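Progress update for Stalix, 22nd March

Hi all – a quick one on the Rultbridge snack bag project. We've spent $926 of the grant so far, mostly on drinks and bags, and I'm really pleased with how March is going! We packed 200 bags in the first round and we're aiming for 400 by the time we wrap up. The drink cartons go in first, then the dry stuff (crackers, fruit bars) on top.

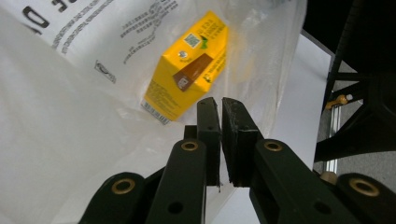 The other thing I wanted to mention is storage. We're down to 2 shelves at the Manolakis building, so I'd love to move the next delivery back a week if that's okay with you – just let me know and I'll call them.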